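Home Notebooks People Contact

We use cookies to keep you signed in and to see which notebooks get read. Accept / Manage

Travel oxygen notebook, October, started 7:40 in the morning

Kettle on, heater on, gloves still damp from yesterday. I'm writing this up before the phone starts because last week I left it until the afternoon and lost half of what I meant to say.

Where we'd got to: Mr. Palacios (Gumaro, he insists on Gumaro) wants to get home to see his sister, and his lung doctor at Wurnholm has said yes in principle if we can show that the portable unit will hold him for the whole trip. It's two flights with a long wait between them, then a drive. He's on two litres at rest and three when he walks to the end of the hall, and he's been very plain with all of us that he knows it will be a one-way trip. He'd like us to stop lowering our voices when we say so. I've been trying.

So the job this week was batteries, and after batteries the cannula problem, and I got further with the first than the second.

Batteries. We have two of the Fleluvus units on the shelf, the older one with the cracked latch and no. 1616, which is the one that would go with him. I ran 1616 on pulse setting 3 with the breathing simulator at 22 breaths a minute, from a full charge, until it alarmed. First run was four hours and five minutes. Second run, same battery, charged overnight, three hours fifty. I don't like losing fifteen minutes between one night and the next, and I went back through the charge log and found that the charger had been on the power bar with the fridge, and the fridge bar is the one Thanasis keeps telling me to throw out. Moved it to the wall. Third run four hours and two minutes, so I'm inclined to blame the power bar and buy him his coffee.

For anyone picking this up after me, please don't plan on the number printed in the booklet. It's taken on setting 2 with a nice calm breathing rate, and a man hauling himself through an airport isn't breathing at a nice calm rate. I've planned on three and a half hours per battery and worked up from there, with one extra on top of the airline's margin. It comes to more batteries than he was hoping to carry. He made a face over the phone, I could hear it!

Chamber. We had the altitude chamber from ten until one yesterday and I used nearly all of it. Started at ground, then 4000 feet equivalent, then up to 8000, half an hour at each once the pressure settled. Pulse volume was steady at both of the lower stops. At 8000 the unit triggered late on the shallow breaths, not every one, maybe one in twelve by the look of the trace, and I need to sit down and go through the file properly instead of squinting at it. The deeper breaths were all fine. What worries me is that he's a shallow breather when he sleeps, and the longer flight is overnight.

Uriel's suggestion was to raise the trigger sensitivity and see if it starts firing at nothing. It did, a bit, when I tapped the tube, but with the tube left alone it behaved. I'd want to run that for a full battery before I tell the doctor it's a fix. I'd also want somebody to sit with it and jostle it now and then, the way a seatmate would.

Cannula. The soft one he likes has a wider bore at the prongs and I think some of our late triggers come from that and have nothing to do with altitude. I tried the standard one for comparison and ran out of chamber time with the job half done, so there's one run on the standard and three on the soft, and I won't pretend that tells us anything. Rebooked for the same hours next week. Tubing lengths written on the masking tape, please leave the masking tape on.
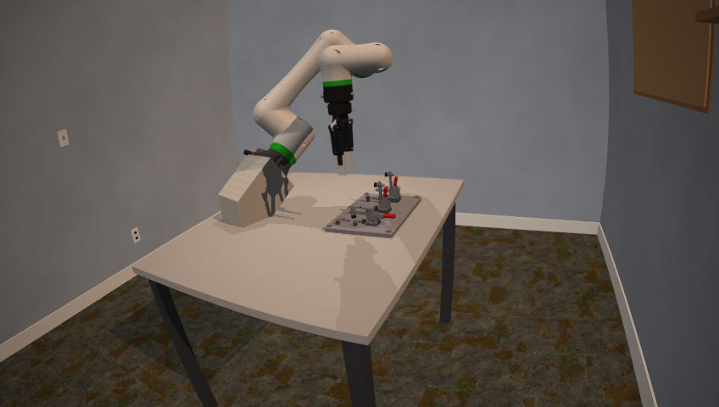

Kanako Kobori read the draft of this over lunch and wrote back that I was fussing over the wrong end of the trip. Her view is that the flights are the part where everyone will be watching him, with crew and a letter and a seat by the aisle, and that the four hours in the transit lounge are where it'll come apart: no promise of an outlet, a long walk to the gate, and him too polite to ask for a chair. She'd put a charged battery aside for the lounge alone and label it, and she'd have the wheelchair booked in both directions of the terminal whether he wants it or not. She also said we should ask his nephew to practise swapping a battery with his eyes shut.

She's right, and I've rewritten the plan. The lounge now has its own line, with its own battery and a spare, and I've moved the cannula question down the page where it belongs.

Other things, so they're all in one place.

Humidifier bottle: he doesn't need it on pulse and it's one more thing to leak. Left off the packing list.

Carry bag: the Tanabe shoulder bag holds the unit and one battery and the strap is comfortable, but the side mesh sits flat against the intake when the bag is full. I got a warm-case warning at fifty minutes with the flap closed and none at all with it open. Shigeru Murakami has offered to unpick the panel and sew in something stiffer that stands off the intake, and he wants the bag for an evening. Fine by me, as long as it's back before the next chamber slot.

Money: the fare is covered. The extra batteries are not. The Plimumville parish supper brought in 875 dollars for him, which pays for two and leaves something for taxis, and I have asked Wurnholm if they'd lend the rest against a deposit. Waiting to hear.

Letter: the airline wants the medical form dated within a window before departure, and then a fresh one if the booking shifts. We've had the form come back once already over a missing flow rate at altitude, so I've written it in the box, in the comments, and on the sticky note.

Gumaro rang at three while I was rinsing the simulator tubing. He'd been on the phone with his sister, who is planning what he'll eat, dish by dish, and wanted to know if soup was allowed with a cannula on. Soup is allowed. He talked for a good twenty minutes about the kitchen there and which window gets the sun, and I let the tubing sit in the sink. I told him I'd call when I had the sleeping-rate numbers, and he said to call anyway.

To do before the next chamber slot:
- full battery at the higher trigger sensitivity, overnight breathing profile
- go through the 8000 trace breath by breath
- two more runs on the standard cannula
- get the new power bar, throw out the fridge one
- battery swap lesson with the nephew, ask which evening suits
- chase Wurnholm about the loan

Thanasis Andreadis has the key to the chamber room until I'm back from the dentist.

Recent entries
Stairs, ramps and a three-litre walk test
What the airline form asks for and where it hides it
Charger log, old unit with the cracked latch
Notes from the Wurnholm family evening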